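Hand-Held Gripper Demonstrations

Print this article | E-mail this article

2024-03-02
By Genalyn Dalisay

A hand-held gripper demonstration is a kind of open day where a robotics group lets ordinary people pick up the tool that teaches the robot. I've been to a few of these now, and I wrote this entry after the one at Galang, mostly because the old entry on this site covered robot arms and skipped the hand tools completely.

What it is

The tool looks like the business end of a robot arm with the arm taken away. You hold it, you squeeze, two fingers close on whatever you've put between them, and a camera on the tool records the job from the fingers' point of view. Those recordings are later used to train a machine to do the same chore with the same kind of fingers. People in the field call this collecting demonstrations, which is confusing on an open day, when the whole event is also called a demonstration (I got mixed up twice before lunch and had to ask).

The chores are home chores. Clearing a table, stacking plates, moving cups, folding a cloth. I had expected something like a factory line, with identical boxes going by, and I got somebody's lunch dishes!

How a visit usually goes

The Galang day was put on by Plerninum, a small outfit that Aurel Lungu started after he left a job in packaging machines. There were 16 of us in the group. Aurel talked for a bit, passed a gripper around so we could feel the weight of it, and then we moved on to the dining table, where Pacita Pascual was running the dish work.

Pacita has recorded 420 table-clearing runs, and it shows. She's slow. I mean that as a compliment — most of us grabbed at things the way we'd grab with our own hands, and the fingers just skated off. She comes in low, lines the fingers up with a rim, closes, waits a beat, and only then lifts. Her advice to the group was to pretend the wrist is made of wood. I tried it and got a saucer off the table on my second go, so I'm a believer.

Dishes that sit inside each other are the hard part. A bowl by itself is easy enough to pinch at the rim. Put a cup in it and another bowl in the cup, and now the inside ones can slide when the whole thing tips, and the fingers are only holding the outermost edge. Pacita likes nests like that and sets them up on purpose, with kids' dishes mixed in among the grown-up ones. The shapes are all over the place with kids' dishes (ears, handles, little compartments), and a robot that has only met round white plates doesn't do well with them, Aurel told us.

Visitors can have a turn after the first walk-through. Ours were short. Zulema Quezada, who came with me, got the longest one and didn't want to give the gripper back. Her runs went into a practice folder, as everyone's did, and weren't used for training.

What happens to the recordings

Each run is watched by a person and given a pass or a fail. Noel Tagle does this for Plerninum and had a laptop open in the next room, so if you asked nicely he'd play some back for you. A fail can be pretty dull: a thumb over the lens, or somebody forgetting to let go at the end. Of the first 63 runs on Noel's list that morning, 2 had been thrown out, both for bad light near the window.

The runs that pass are sorted by chore and by room. Plerninum keeps its own catalog, called Nikuvton, and you can ask to see the list of chores in it. I wish it were easier to search. I looked for "soup" and got a set of runs about laundry.

Other groups

Jindham runs a similar day in June, held in a rented apartment, and leans more toward drawers and cupboards. I liked it fine, but you mostly watch there. If you want to hold the tool yourself, Galang is the better trip. Both are free, and both ask you to sign a short form about being recorded.

Practical notes

Roll your sleeves up, as loose cuffs get into the fingers. Rings are okay. Children over ten can take a turn with an adult next to them, and they tend to be better at it than we are. Bring a snack — we were there well past the time on the flyer, and the dishes on that table have no food in them.
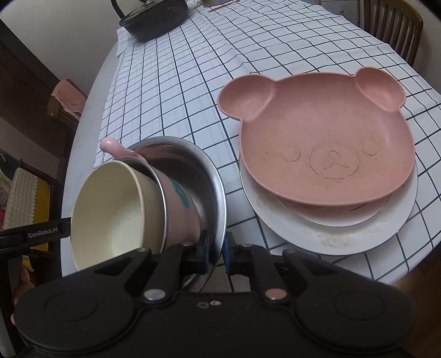
Table clearing at Galang: the gripper holds a steel bowl by the rim, with a pink cup and a cream-colored bowl nested inside.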